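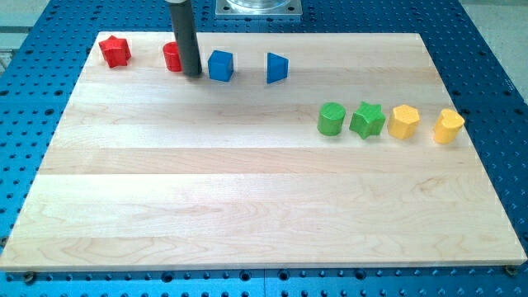

Hardwood worktops: movement, fixing and finish

February 22, 2021

Several readers have asked for notes on solid wood bench surfaces following the item on laminated tops. What follows covers edge-glued boards in light hardwoods such as maple, beech and sycamore, used indoors. Oak behaves in a similar way but reacts with plain steel and is left for the May issue.

Moisture and movement

Wood gains and loses water until it is in balance with the surrounding air. The change in length along the grain is small enough to ignore. The change in width is not. A wide top that fits its opening closely in winter can bind against the wall in a damp summer, and a top fixed hard along both long edges will cup or split when it dries out.

The amount of movement depends on how each plank was cut from the log. Quarter-sawn stock moves least. Flat-sawn stock, which shows broad curved figure on the face, moves more and is the usual choice for cost reasons. Most edge-glued panels on sale contain a mixture. This is acceptable provided the planks are narrow and the panel was glued up at an even moisture content.

Leave new boards in the room where they will be used, stacked on battens so that air reaches both faces. Do not lean them against a wall. Boards kept in an unheated store need longer, and a moisture meter is a better guide than the calendar. Take readings near the middle of the board as well as at the ends, as end grain dries first and gives a low figure.

Fixing

The top must be held down flat and still be free to widen. The simplest method is a row of slotted holes in the rails beneath, with the slots running across the grain of the top. Use round-head screws with washers and tighten them until the washer just stops turning. Overtightened screws defeat the slot.

Where the front edge needs to stay in line with drawers or a cabinet face, fix the front row through round holes and slot the back row only. All the movement then goes to the rear. A gap of 2 mm behind a narrow shelf is enough in most heated rooms; a full-depth bench needs more — check the supplier's movement figure for the species and work it out from the actual width.

Natália Aguiar at Henriques, the joinery shop in Stamthorpe, prefers wooden buttons running in a groove. They take longer to make, but they can be replaced with the top in place and do not work loose in the same way as screws. She cuts the groove slightly further from the top than the tongue of the button, so that the button pulls down as it is screwed home.

Metal subframes need the same allowance. Drill the frame oversize and use a wide washer. Bolting straight into threaded inserts through close-fitting holes is a common cause of failure.

Finish

Whatever finish is used, apply the same number of coats to the underside as to the face. A top sealed on one side only takes up moisture on the other and bends away from it. End grain should have an extra coat.

For pale woods the main question is colour. Oil darkens maple and gives it a yellow cast that deepens with age. Water-based varnish stays close to the bare colour but raises the grain, so damp the surface, let it dry and sand lightly before the first coat. Hard wax falls between the two and is the easiest to patch.

Maintenance

Wipe up standing water. Ring marks in an oiled surface can usually be sanded out with fine paper along the grain and re-oiled. Varnished tops are harder to repair locally and are best rubbed down over the whole face.

Fahad Rizvi will be comparing finishes on sample boards for a later issue. Readers with offcuts of sycamore to spare should contact him through the newsletter address.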